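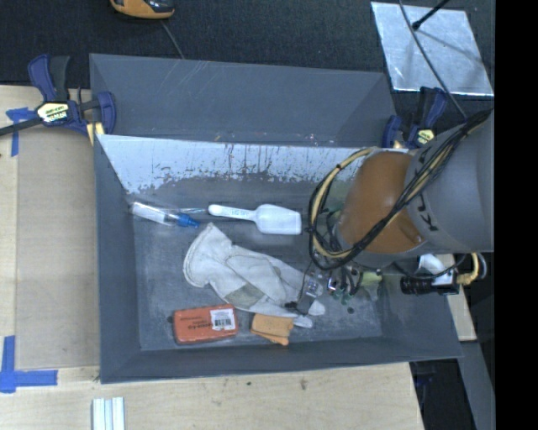 About Ukico

Ukico tests bin-picking cells for companies that pack and sort mixed goods. Clients send us a gripper, a control program or a complete cell. We run it against bins of ordinary items and report how it fails. We don't sell robots, and we take no commission from anyone who does.

The company was started by Firouzeh Ghaffari and Martti Karppinen, who had worked together on packing lines at Saarinen. There are now five of us, in a two-room unit behind the Mirkerik freight yard.

How we came to do this work

Our first contract was an integration job. A customer, Plosard, wanted a single arm to clear returned goods from deep bins, and we built and commissioned the cell in April. It ran for 1840 picks before the fault that changed what we do.

The arm had closed on a soft item, a folded cloth sleeve, near the bin wall. One finger caught a hem. The gripper reported a good grasp and the arm began its lift, but the other end of the sleeve was trapped under a heavier carton. The load rose past the expected value and the controller should have stopped. It didn't, as the force limit had been raised to 50 newtons during setup to get rid of nuisance stops and had never been put back. The bin was not fastened down. It tipped toward the operator's side, and the carton went over the edge and hit the floor inside the guarded area. The guard door was closed and there were no injuries.

The arm kept moving. Its cable bundle had been tied too short at the last joint, and with the wrist turned further than in any test, the bundle pulled tight and broke a signal wire to the gripper. The program read the missing signal as "gripper open" and started the next pick with the sleeve still in the fingers. An operator pressed the emergency stop 45 seconds after the first bad grasp.

Daithí Noonan wrote the fault report. It lists four causes: the force limit, the loose bin, the cable length and the handling of a lost signal. All four were ours. We gave the full report to Plosard, rebuilt the cell at our own cost, and stopped taking integration work when the contract ended.

What changed

The following rules have applied to every cell in our shop since then.

Bins are clamped to the table before the arm is powered.
A lost gripper signal is a fault and stops the arm. It is never read as a position.
Cable slack is checked at both ends of wrist travel, with the arm at reduced speed.
Any change to a force limit is written on the cell sheet with initials and a time. A temporary change expires at the end of the shift.
Soft items are lifted up to 2 centimeters and held while the load is read. If the reading is outside the range for that item, the arm sets it down and opens.

The last rule slows the cycle. Clients may turn it off in their own plants, and our report will state the results with and without it.

Who does what

Firouzeh Ghaffari: test planning, client contact
Martti Karppinen: mechanical work, fixtures, cabling
Daithí Noonan: fault analysis and reports
Nazareno Dal Bello: control software
Heikki Kiiskinen: safety checks, operator training

Heikki signs off each cell before its first powered run and can stop a test at any point. Restarting takes his signature and one other.

Reports

Each client receives the complete log, including failed grasps, dropped items and stops. We do not issue pass marks or badges. The Plosard fault report is available on request, with the customer's consent, and new staff read it in their first week.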